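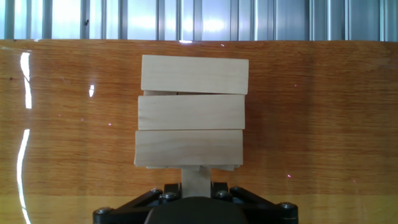
Part-time playroom helper wanted – Craddock Family Center, Flerkside

We need someone for the under-fives playroom, starting as soon as we can get the paperwork thru. 24 hours a week, mornings mostly, plus 2 evenings a month for parent sessions. Fixed term to the end of February, may be extended, depends on funding.

What you'd be doing:
Setting up and putting away. Floor play – blocks, puzzles, train track, dress-up. Snack table. Wiping down toys at the end of every session (all of them, yes). Keeping the sign-in sheet straight. Some lifting.

What we need from you:
Experience with small kids, paid or not. Own children counts. Patience. OK with noise. First aid certificate useful but we can put you thru the course. Background check required before you start, we pay for it.

No degree needed. Spanish a big plus.
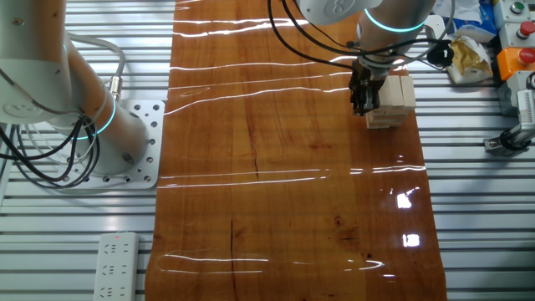 Page last changed: August 10, 2026

Pay is on the Center's hourly scale, step 2, ask the office for the current sheet. Paid training days. Free parking behind the building, or the 23 bus from Prarcombe stops right outside.

How to apply: short letter, one page is plenty, plus names of two people we can call. No resumes over two pages please. Drop it at the front desk or mail to Craddock Family Center, Box 3681, Flerkside. Put PLAYROOM on the envelope. We dont take applications by phone but do call if you have a question about the hours.

Interviews are at the Baneck Street site, not the main building. You'll be asked to spend half an hour in a session with the kids – wear something you can sit on the floor in.

Applied last time? Please apply again, we didn't keep the old letters.

Job share considered, say so in your letter and tell us which mornings.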